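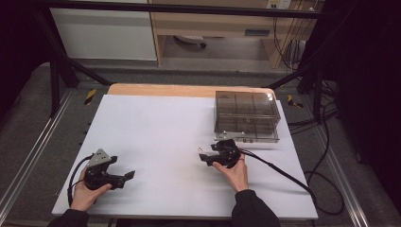 What is the best surface for working with small parts?

A flat, pale, matt one with no pattern, big enough that both forearms can rest on it.

Soledad Lyons has given that answer many times. She looks after the workroom at Sondach, where the tables are used for sorting, assembly and small repairs, and she has spent a good part of the past 14 years looking for screws on floors. When we spoke on Apr 20, 2023, she was in the middle of rewriting the room's rules, which had grown to 17 and which she wanted down to four.

The white board on the worktable was her idea. It lies on top of the light wooden tabletop and covers most of it. "The wood is a nice colour, and it's the wrong colour," she said. "Brass disappears on it. Anything orange or tan disappears on it. On white you can find most things at a glance."

White parts are the exception, and she does not claim to have solved that. For those she keeps a sheet of dark card in a drawer and lays it over one corner of the board for as long as the job takes. A two-sided board from Kincaid was tried in March and sent back. The dark side was glossy, and under the ceiling lights people were seeing the lamps and missing the parts.

Matt matters to her more than the exact shade. So does leaving the middle clear. The smoky see-through box with the compartments stands towards the far edge, where it can be reached without leaning an elbow on the work. "People want the box next to their hand," she said. "Then they knock it. I'd sooner they stretched a bit."

She prefers tinted plastic to solid drawers - you can tell which compartment is getting low before you open anything. The labels are another argument. An earlier set, bought from Civuvon, peeled off within weeks, and she has not replaced them.

The board gets wiped at the end of a session with a damp cloth and a little washing-up liquid. Faint smudges stay behind whatever she does, and she has stopped chasing them. "If I can tell a smudge from a washer, it's clean enough."
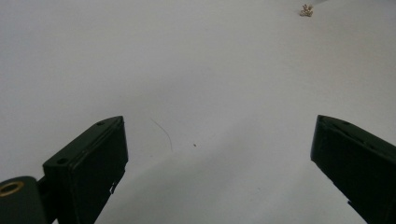

Replacing the board

Lyons expects to change it when the edges get worse. Small nicks she can live with along the side, but a raised one catches sleeves. The next sheet will probably come from Multska, cut to size, and she has put aside up to 60 pounds for it. The old one will go under the paint shelf.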